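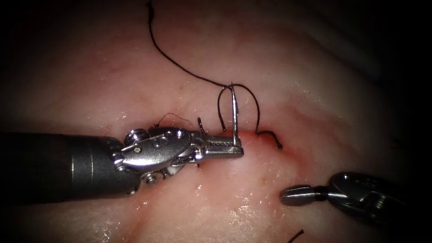
**观点 · 自动化**

# 会拿弯针，还不会缝被套

一根弯针竖在持针器的钳口里，黑色的缝线从上方垂下来，在针旁绕成圈。右下方另有一把细长的抓钳，离组织表面很近。缝合是很难的手工活，器械能做到这么细，很多人看了会问同一个问题：既然针都拿得住，家里的被套什么时候能交给机器缝？

我的看法是，还要等，而且等的时间会比卖机器的人说的长。

我在Grurkenlow的一家布艺修补工场做了几年生产管理。工场接的活很杂，酒店的床单、窗帘、沙发套，也有居民送来的棉衣和被套。从去年起，我们陆续看过几家公司的自动化方案，其中Begum的一套双臂设备在车间里试用过一段时间。以下的意见大多来自那段经历，不能代表整个行业，但应该比展会上的演示更接近日常。

先说手术器械。手术室里用的这类机械臂，多数情况下由医生在控制台上操作。针从哪里进、线拉到多紧、要不要重来一针，判断都在人那里。机械提供的是稳定和精细，它可以滤掉手抖，也能在很窄的空间里转动腕部。有研究者在做自主缝合，也有成果发表，但那和一台机器在无人看管的情况下把活干完，中间还隔着很多步。拿手术机器人的画面来推断家务机器人的进度，是把手的能力当成了整个人的能力。

再说软的东西。组织会变形，线会打圈，布也一样。工业机器人擅长的是形状固定的零件，一块钢板今天和明天是同一个样子，放在夹具里就不会跑。一条洗过的被套从筐里拎出来，每次的样子都不同，角在哪里，正反面是哪一面，人用手一摸就知道，机器要靠相机看，看不清就要翻，翻的时候布又变了形。Begum的设备在平铺好的棉布上走直线，针脚很整齐，比我们不少工人都整齐。问题在于把布平铺好的是人。那台设备旁边始终站着2个人，一个铺料，一个处理断线。

试用期间我们做过一份记录。送到那台设备上的有1053件，从上料到下料没有人插手的有138件，几乎全是同一家酒店的枕套，尺寸一致，布料偏硬。余下的件，有的要人重新对边，有的线松了要返工，有的干脆拿回手工台。供应商的工程师看了数据，说后续版本会改善。我相信会改善。我也相信改善之后，站在旁边的人还是要站着。

线也值得多说两句。外行看缝纫，注意力在针上，做这行的人都知道麻烦多半出在线上。线会缠，会起毛，会在看不见的地方打结。人手拉线的时候，指头上有一点不对劲的感觉就会停，然后往回松一松。这个动作没有写在任何操作规程里，新工人跟着老工人坐几个星期就会了。机器要做到这一步，得有足够好的力觉，还得知道什么样的阻力算正常。不同的布、不同的线，正常的标准都不同。

家里的情况比车间更难。车间至少可以规定来料的规格，可以把灯光调好，可以把地面清空。家里不行。Fondell去年推出的家用机型，宣传片里会叠毛巾、收碗、把脏衣服放进洗衣机。我去看过现场演示，它叠一条毛巾用的时间够我叠完一摞。慢倒不是大毛病，半夜让它慢慢叠也可以。我在意的是它叠到一半，毛巾从边上滑下去以后，它停在那里等人来处理。对一个白天上班的家庭，这样的停顿等于没有做。

价格是另一道坎。Revwood的租赁报价是每月950，不含上门维护。这笔钱在我们这里可以请人定期来打扫，对方还会顺手把松了的纽扣钉上。有人说机器会越来越便宜，这话没错，早年的洗衣机也贵。不过洗衣机一上市就能把衣服洗干净，它要求人做的只是放进去和拿出来。眼下的家务机器人要求人做的事多得多，要整理桌面，要教它认东西，要在它卡住的时候过去看一眼。

我不反对车间里用机器。我们最后留下了Begum那台设备，专门做酒店枕套，这一项的效率确实提高了，工人也愿意把最枯燥的一段交出去。裁剪、验布、打包里也有可以拆出来的步骤，凡是来料整齐、动作重复、出错容易发现的，都可以试。管理者要做的是把活拆细，看清楚哪一段适合，别指望买一台什么都会的机器回来。

我也不赞成现在就裁掉手工台的人。有同行看了演示就开始减人，半年后又到处找会缝拉链的师傅，开的工资比原来高。会这门手艺的人本来就在变少，年轻人听说机器马上要来，更不愿意学。如果机器来得比预期慢，中间这些年谁来做，是我认为业内该认真讨论的事，可惜展会上很少有人提。

至于判断机器是否真的能干活，我建议看演示的时候问三件事。第一，东西是谁摆好的。第二，失败以后怎么办，由谁来收拾。第三，换一种布、换一只碗、换一个房间，能不能马上接着做。供应商如果愿意当场把毛巾揉成一团扔给机器，这家公司就值得多聊一会儿。愿意这么做的，到目前为止我只遇到过一家，机器没有叠成，但工程师把原因讲得很清楚。我们和他们约了六月再看一次，这回带自己的被套去。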